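Bench conveyor: belt creeping to one side, and where to keep the small parts

Filed under: Workshop & Bench > Small conveyors > Belts and tracking
Last updated: April 13, 2026

ulgate_bench
I have a short tabletop conveyor with a green belt and metal side rails, bought second-hand through the Lerkdale surplus list. We use it for sorting small electrical parts, mostly push buttons and large cylindrical cells, into trays. The belt creeps towards the rear rail and after a few minutes the edge starts to rub. I have tightened the rear adjuster twice and it is worse. The belt is 90 mm wide and the speed dial is at its lowest setting. Is the belt finished, or am I adjusting the wrong end? Secondly, the cells will not stay put on the belt or on the bench. Any advice on layout welcome.

tailroller
Wrong end, most likely. Leave the drive end square and do the tracking at the tail.

Start by slackening both tail adjusters until the belt slips under light hand pressure, then bring them up evenly until it stops slipping. Run it empty. On a plain belt with parallel-faced rollers, the belt moves towards the slacker side, so if it creeps to the rear rail, tighten the rear tail adjuster by an eighth of a turn and wait. The waiting matters. A belt at low speed can need several full circuits before it shows the effect of a correction, and most people adjust again too early and end up chasing it.

If you have been turning the adjusters at the drive end, put them back first. The drive roller should be at right angles to the side rails. Check with a small engineer's square, with the power off and the plug out.

Also look at the rollers. A ring of dirt or old adhesive at one end acts as a step in diameter and will steer the belt by itself. Isopropyl alcohol on a rag is fine for steel. Try it on a hidden patch of the belt first.

godoy_fitter
Agree with the above except on cleaning: I would do the rollers before touching any adjuster. Mine was a Zirkgate unit and it tracked straight after a wipe.

On layout. Cells roll, so put them down with the axis across the direction of any slope, or give them a cradle. Two shallow trays side by side in front of the belt are enough, one for buttons and one for cells.
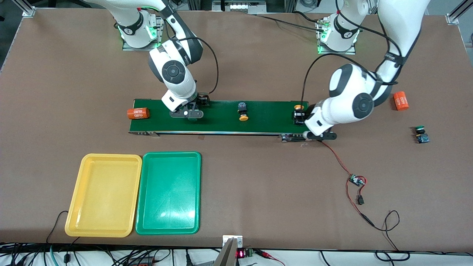 Keep the drive end clear, as a part that goes over the end there can drop between the rollers and the frame. The orange 4680 cells are heavy for their size and will mark a soft bench. Do not store them loose with anything metal. Push buttons are less trouble. The ones with a square body sit well enough on their side, although the cap can catch on a rail – set them down in the middle of the belt.

beltandbraces
Just buy a new belt, they are cheap.

Comments

tailroller: A new belt will creep as well if the rollers are out.

ulgate_bench: Cleaned the rollers, squared the drive end, then two small turns at the tail. It now runs clear of both rails. Thank you.

godoy_fitter: Check it again after 32 hours of running. Belts settle.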